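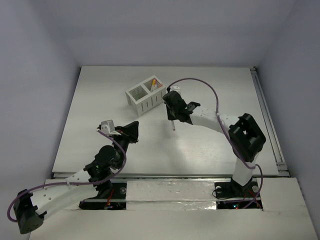

Marker holder on the white table, left side empty.

Filed under: Printing & Labels > Resolved

Ticket 510 – label printer skips every second label
Reported by: Ha-neul Sun, Orkthorpe stores
Handled by: Hussam Moussa

Koval label printer feeds one blank after each printed label. Started in September after the change to Bristine rolls. Restarting the printer made no difference. Test page from the printer's own menu prints correctly, so the fault is on the computer side.

Checked the driver. Label length was set to 267 mm, left over from the old shipping template. Changed to the size on the roll box and ran 12 labels. Still up to two blanks per batch.

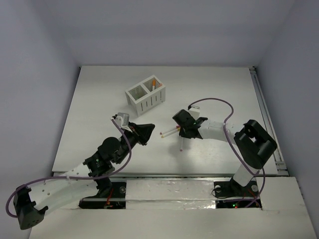
Does the gap sensor need to be reset when the roll type changes?
It does on this model – hold the feed button until the light blinks, then let go.

Sensor reset done at 14:20. Second batch of 12 printed with no blanks. Puvach, the stock program, keeps its own copy of the label size and had to be changed separately, under Output > Media. Old template removed from the shared folder.

Status: closed. Reopen if blanks return after the next roll change.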